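Review of the Jeltus Parallel Gripper After a Release Fault on a Sorting Cell

Prepared for the Orley Center for Packaging Trials
Reviewer: Toivo Pelkonen
Dec 22, 2023

The Jeltus is a long-bodied electric parallel gripper sold for light sorting and packing work. The Center bought its unit in June and has used it on the small-parts cell, where a single arm moves retail packages between open plastic bins. This review covers the gripper as a product. It gives particular attention to a fault in which the fingers opened without a command and dropped the item they were holding. Readers who are considering the same unit for a shared workspace should read the section on the fault before the section on performance.

What is supplied

The package contains the gripper, one set of flat fingers, one cable, a mounting plate, and a printed manual. The manual is clear on mechanical installation and thin on everything that follows. Mounting took one technician less than a morning. The bolts are standard sizes and are easy to reach. The cable is the weaker part of the kit. It is longer than most arms of this size require, and no clips or sleeves are supplied to hold the extra length. The manual shows the cable connected at both ends but gives no minimum bend radius and no advice on routing.

Performance in normal use

The Center ran the gripper on two types of item, small cartons and soft pouches. Cartons presented no difficulty. The fingers close evenly, the grip force is adjustable from the teach pendant, and the finish of the cartons was not marked at the settings recommended by the supplier.

Pouches are harder for any parallel gripper, and the Jeltus performs acceptably with them. The best results came from gripping the folded top edge with the pouch standing upright. When a pouch leans, the fingers may come down on the fold and push it over. The operator should allow extra clearance on approach and reduce the closing speed. A set of softer fingers is available from Eskola and is worth the additional cost where pouches make up most of the work.

The fault

During a supervised trial, the gripper released a full pouch while the arm was crossing from one bin to the next. The arm did not stop. It completed its path, carried out the release step with nothing in its fingers, and returned for the next item. No alarm was raised on the pendant, and the status light remained green. The operator saw the drop and stopped the cell by hand. No person was hurt and no equipment was damaged.

The trial was repeated under observation, with the guarding closed. In a run of 1,210 transfers, the gripper opened without a command 15 times. Every one of these events took place while the wrist was turning, and none took place while the arm was still. This pointed toward the cable and away from the fingers or the drive.

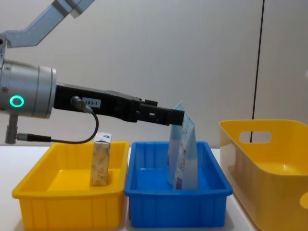

Does the green light on the arm mean that the gripper is working properly?
The light reports the state of the arm only. The arm controller on this cell does not receive fault signals from the gripper unless a separate input has been set up, so the arm can show a normal state while the gripper has lost its connection.

The technician removed the cable and tested it on the bench. Two of the conductors lost contact when the cable was bent close to the connector on the gripper side. The outer jacket showed no damage, and the fault could not have been found by looking at it. When the connection was interrupted for even a short time, the gripper restarted and moved its fingers to the open position. This is the factory setting. It is listed in a table near the back of the manual without a warning.

The Center regards this setting as the more serious of the two problems. Cables wear, and a worn cable should be expected over the life of any robot cell. A gripper that opens on restart turns a minor electrical fault into a dropped load. With a pouch, the result is a mess on the table. With a glass container or a metal part, someone standing nearby could be injured.

Corrective action

The cable was replaced with a high-flex type from Planonen, and the slack was secured so that the connector no longer carries the movement of the wrist. The restart setting was changed from "open" to "hold." A gripper fault signal was wired to a spare input on the arm controller, and the program now stops the arm if the signal is lost or if the fingers report a position that does not match the item being carried.

After these changes, the same run was repeated and no uncommanded opening was recorded. The cable near both connectors is now checked by flexing it by hand, with the power off, every 5 weeks. The drop test with an empty carton is repeated at the same time.

The supplier was informed and answered promptly. It sent a replacement cable of the original type at no charge and stated that the restart setting would be given more prominence in the next printing of the manual. It did not agree to change the factory setting – a position the Center considers mistaken.

Assessment

The Jeltus is well made mechanically and gives good value on cartons. Grip force is consistent, and the fingers can be changed quickly. The supplied cable is not suitable for an arm that turns its wrist on every cycle, and the restart behavior is unsafe as delivered.

The Center will keep the unit in service on the small-parts cell in its modified form. Purchase is recommended only where the buyer can replace the cable, change the restart setting before first use, and connect a fault signal to the arm controller. Sites without a technician able to do this work should ask the supplier to complete it and should obtain written confirmation before the cell is switched on.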